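Nitedton campaign list
February 13, 2020
Re: Ferry toll at Jeltside, and what the guild wants

On the list, an earlier message said:
> I thought the toll was 9 silver a head, and the players could just pay it?
> Also, is the Sartori guild still hiring us or did we burn that bridge?

It was 9 until the bridge upstream fell in! The ferry folk have put it up to 100 for the whole party, horses extra, and they won't haggle (I rolled for it in front of everybody at the table, so no complaints please). You've got 629 silver in the shared purse by my notes, minus whatever the bard owes the inn.

As for Sartori, they still want the ledger back, and they'll still pay. They just don't like you very much after the warehouse fire.

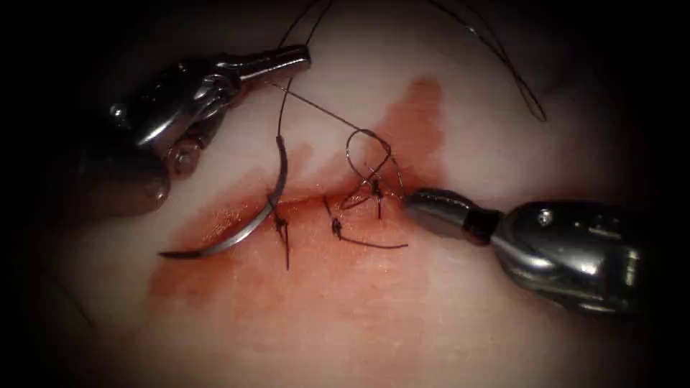
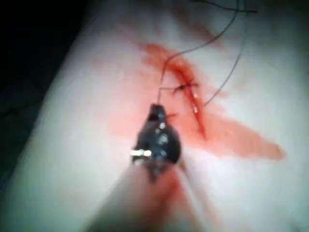
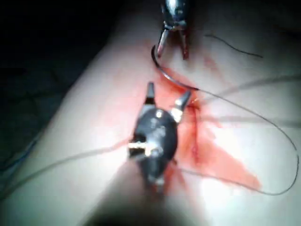

Now, the other road. You can skip the ferry and go through Brandel marsh, which costs nothing but takes two extra nights, and I'm using the new wandering table for it. I'd bring rope. I'd also bring somebody who can talk to herons, but that's your business.

If you want to split up, tell me before we play so I can prep both halves. Last time I had to make up a whole monastery on the spot and I still don't know who the abbot is.

Oh, and page 179 of my old binder has the Jeltside harbor map if anyone wants a copy. The scale is wrong on the north side, so go by the numbers on the piers.

Let me know ferry or marsh, and please level up your sheets!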